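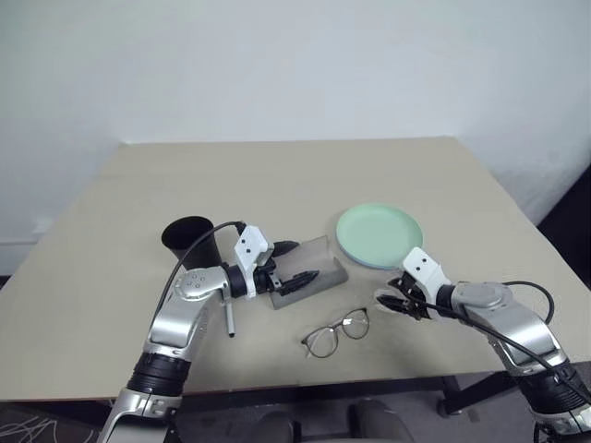
Posted by the Workroom Coordinator, Lerkari Household Studies, Ridlow
February 21, 2021

Participants wanted: table clearing and sorting sessions

We are looking for adults to take part in a study of how people clear, sort and set out ordinary things on a table. Sessions are held in our workroom in Ridlow, on the ground floor of the Mansour Building. You do not need any experience. If you have ever cleared up after breakfast or looked for your glasses under the post, you know most of what is involved.

What you will do

You will sit or stand at a large table and be given a set of everyday items. Typical items are plates, cups, trays, cases and eyeglasses. We will ask you to put them in order in whatever way seems sensible to you. After that we will ask you to do it again with a small change, such as less space or a different starting layout. Between rounds there is a short form to fill in about where you put things and why.

Some rounds have a time limit. Most do not. We are not testing your speed and there is no right answer. People who think of themselves as untidy are as welcome as people who label their shelves.

Each person comes for two sessions, at least a week apart. A session lasts 90 minutes, including a break halfway through. Tea, coffee and water are provided in the break, in the corridor and not at the work table.

Who can take part

You must be 18 or over and able to read a one-page instruction sheet in English. You should be comfortable lifting light household items and handling plates and cups with one or both hands. If you wear glasses for close work, please bring them. The eyeglasses used in the sessions are for sorting only and must not be worn.

We would like to hear from left-handed people in particular, as we have had few replies from them so far. We also have places for people over 65 and for people who share a kitchen with three or more others.

You cannot take part if you joined the pilot sessions at our Badberg site last October. You may still pass this notice on.

Payment

Participants receive 200 crowns for the first session and 360 crowns for the second. The second payment is higher because we need the same people to return. Payment is by bank transfer within ten working days of each session. Bus and train fares within the Ridlow area are refunded if you keep your ticket. We cannot refund taxis unless this has been agreed beforehand.

If you need to stop during a session, you may do so at any point and you will still be paid for that session.

The room

The workroom has step-free access from the car park side. The table can be used seated, and we have chairs with and without arms. The table is wiped down and all items are washed between participants. Only one participant is in the room at a time. Please wear a face covering when you arrive and in the corridor. Coats and bags are left on the hooks by the door.

Please avoid loose sleeves and large bracelets, which tend to catch on cups. Rings and watches are fine.

Your information

We keep your name and contact details separately from your forms. Forms are stored under a number. You can ask for yours to be removed up to four weeks after your second session. A full information sheet is sent out with the booking confirmation and should be read before you come.

How to apply

Write to the Workroom Coordinator, Lerkari Household Studies, Room 346, Mansour Building, Ridlow, or leave a note at the building reception, marked "Table sessions". Please include:

Your name and a daytime telephone number
Your age group (18 to 34, 35 to 64, 65 and over)
Whether you are left-handed or right-handed
Which you prefer: mornings, afternoons or early evenings
Anything we should know about seating or access

We have about 420 session slots to fill, so early applicants have a good choice of times. Evening slots go first. We reply to everyone within a week, and if your group is already full we will ask whether you wish to go on the reserve list.

Room 346 is the office only. On the day of your session, come to the ground floor entrance and ring the lower bell.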